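Last touched 4/18/18. If you move something in the kitchen cell, please change this file too – the old one was two moves behind and cost me an afternoon.

# Kitchen cell, Tralldale

I look after one Franka arm in a real kitchen, plus the machine it talks to. This README covers how I set the cell up, what I check before a run and what I do when it misbehaves. It doesn't cover the policy code, which lives in the `sukitz` repo and has its own notes.

## What's in the folder

- `episodes/` – 391 recordings, numbered in the order we made them, with a few gaps where I threw one out
- `calib/` – one file per camera move, newest on top
- `log.txt` – my running repair log, full of typos, sorry
- `limits.yaml` – joint and speed limits, please don't edit this one on the cell machine

## Setting up

Bring the arm in on the left side of the stove and lock the base before you plug anything in. I used to power up first and then nudge it into place, and all I got for it was a crooked calibration and a sore back. Once it's locked, open the oven door all the way and jog the arm by hand to the front of the oven. You want the fingers pointing down and open, and you want some slack left in the cable when the wrist is at its lowest. Save that pose as `oven_home`.
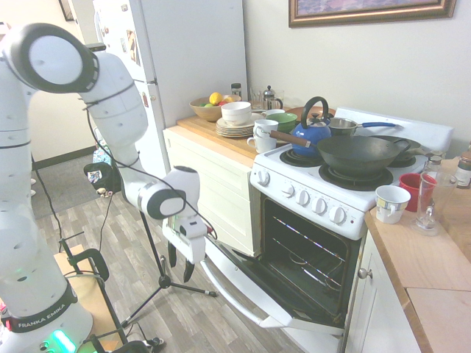

*Gripper open in front of the oven, with the cable looping down to the wrist.*

Run the reach check from there. It's slow (20 percent speed, and leave it at 20!) and it goes through 8 poses, starting at the oven and ending up over the cooktop. Keep the stop button in your hand the whole time. If the arm faults on the way down to the oven, nine times out of ten it's the payload setting, so look at that before you start blaming the joints.

The stove stays off at the breaker for all of this. None of the episodes use heat.

## Looking after it

Cable first. It gets pulled every time the wrist turns, and the clips creep down the arm over a week or two. I slide them back up, then swing the wrist through its full range by hand and watch the loop. If it goes tight anywhere, give it more length at the upper clip.

Fingers next. Wipe them with a damp cloth, dry them, then home the gripper from the desk page. The width should read 0 when closed. In January it kept reading a hair over and I swapped the finger pads before I thought to look for crumbs in the slide. It was crumbs. There's a spare set of pads in the Hollmann box now, thanks to me.

The base bolts get a turn with the wrench every 35 hours of run time. I write the hours in `log.txt` and you should too.

## Known problems

- `ernico_bridge` drops the connection if the laptop goes to sleep. Turn sleep off, restart the bridge, then unlock the joints again – in that order.
- Episodes from before the last camera move need the older file from `calib/`. The loader doesn't warn you.
- The oven door settles a little after you open it. Give it a second before you save a pose.

Still to do: a better cable clip for the wrist, and a checklist short enough to tape up by the stop button.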